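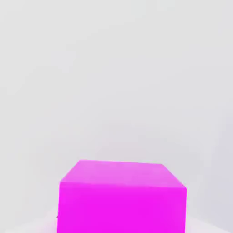 Speaker notes: Can It Put the Dishes Away Yet?

Opening (leave this up while people sit down)

Hi everyone, thanks for coming out in December with the parking the way it is. Thank Sipho Venter for the intro. Say the name of the town right this time — FARKmont, hard K.

Ask for hands: who has a robot vacuum? Who has rescued that vacuum from under a couch this month? Wait for the laugh, then go.

So my whole talk is one magenta block. I work on simulated arms, and a block is about the simplest chore I can set up. Pick it up, put it somewhere. If you've got a toddler at home you've watched this done with a mouth full of crackers. For an arm it's still a decent day's work to get right, and I want you to feel why before we get to dishes and laundry and the parts bins over at Correa.

Part one: what the block lets us skip

Go slow here, last time I rushed it. A cube has flat sides. It doesn't bend, it doesn't leak, it isn't see-through. In simulation I can run the same pick 3000 times overnight and nobody has to sweep up. One of our batches came back with 2996 good picks, and I was thrilled, I bought donuts! Then Rocío Palomino asked me if I'd hire a dishwasher who dropped four plates and couldn't say which ones. (Pause.) Fair.

Part two: add some company

Now give the arm a table with several blocks on it. A small cyan one is sitting on top of a big violet one, so if your job is to move the violet one, you've got a decision to make first.
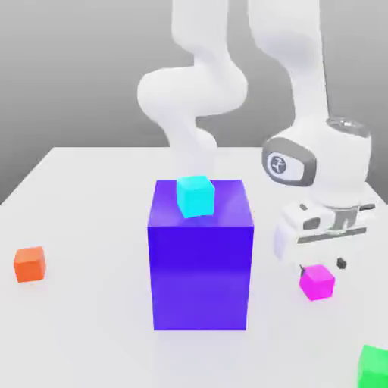 You and I make that kind of decision all day long without noticing. Mug on top of the cereal box, move the mug, get the cereal. The arm needs the order of things worked out, and it needs room for its own elbow and wrist while it does it. I spent 40 minutes once watching a planner look for a way around one tall block. Tell the coffee story here if we're on time, skip it if we're not.

Part three: so, yet?

Shop floor: yes, for some jobs. Same part, same bin, same lighting, fence or no fence. Jelstead is the case to talk through, give it 10 minutes with the floor plan.

Kitchen: no, I wouldn't. Wet glass, forks tangled together, a drawer that sticks when it's humid. Mention Jilta, our planner, and be straight that it has never been tried on a fork.

Questions. Repeat each one into the mic, the back row can't hear. Somebody will ask about folding towels — hand that one to Rocío.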